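Workshop Tips: What 50 Rounds of Black Laundry Taught Me About Two-Arm Folding

Updated 4/9/26

If you read my November page on printing your own arm links, you know I have a soft spot for small robots and dull chores. This page is the folding one. I wanted to know whether a policy learned from demonstrations does better if the arms pull the cloth out of a basket first and stretch it in the air, or if they dump it on the table and sort it out there. I call the two recipes lift-first and dump-first, and I ran 50 rounds of the Ulwood task, split down the middle.

Tip one is to fix the basket position and leave it alone! Back right corner, against the wall, every time. I let it wander during my first week of demos and the right arm learned to grab at thin air. 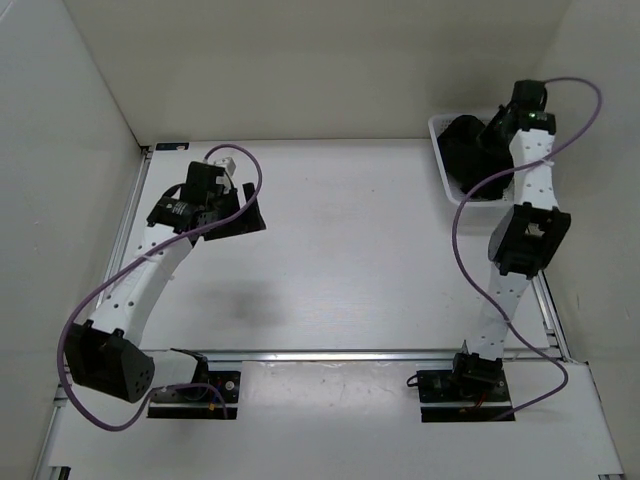
Right gripper down in the basket, left arm off to its own side.

Tip two is about color. Black cloth on a white table sounds like the easy case, and for finding the outline it is (any old threshold will do it). Inside the outline it's miserable, though. The folds all go to the same black, and the policy can't tell a top layer from a bottom one. Turning the lights up only washed out the table for me. What helped was lowering them a little and locking the exposure on the wrist cameras before collecting anything. Do it before, please, I had to throw out 11 demos that were shot on auto.

Tip three, keep the grip small. When the fingers take a big fistful, the fabric bunches up and you spend the rest of the round trying to shake it loose. A pinch near an edge or a band gives the second arm something to work with.

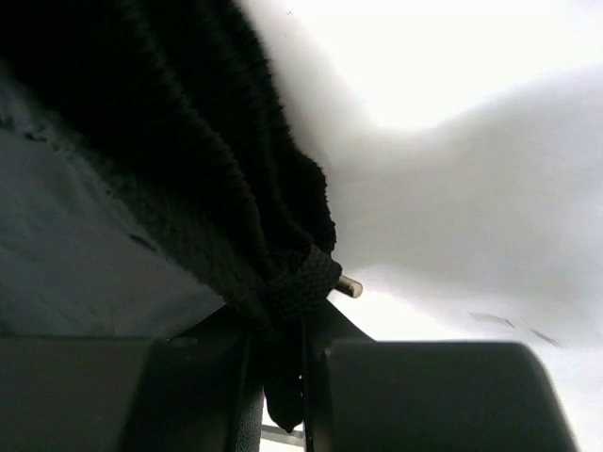
Salness wrote in to ask if the grip size mattered more than the order of the steps, and whether I'd tried the same split on thin cotton, where dump-first had always come out ahead on their bench. Fair question, and I haven't got a proper answer. I did a quick 8 rounds with a dish towel and both recipes managed it, so all that tells me is that a dish towel is too easy.

For the thick stuff the numbers did separate. Out of 25 rounds each, lift-first got to a flat cloth 9 more times than dump-first. I'd been rooting for dump-first, too, because it's so much easier to teleoperate. Most of its failures looked alike to me: one arm holding a twist, the other holding a corner, both pulling, and the middle of the cloth just sitting there in a heap.
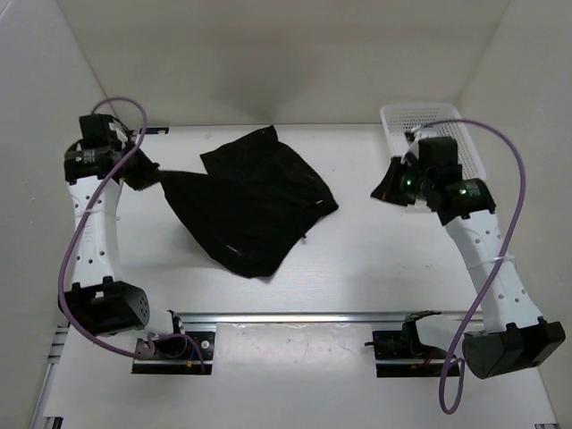

A twist on the left, a corner on the right, and the pile in between.

If you land there, don't train the arms to pull harder (I tried, and the servos got hot enough to make me nervous). Add demos where one arm lets go and takes a fresh pinch closer to the other one. I mixed a batch of those into the Droketti set and the stuck rounds got noticeably shorter.

A couple of leftovers. Leave slack in the cables, more than looks tidy, and run through the full reach by hand before you power up. Wipe the table between sessions, as lint does show up in the wrist view. And write down which recipe you're running before the round starts, on paper, where you can't fudge it later.

The Azevedo fleece blanket is next, once I find a bigger basket.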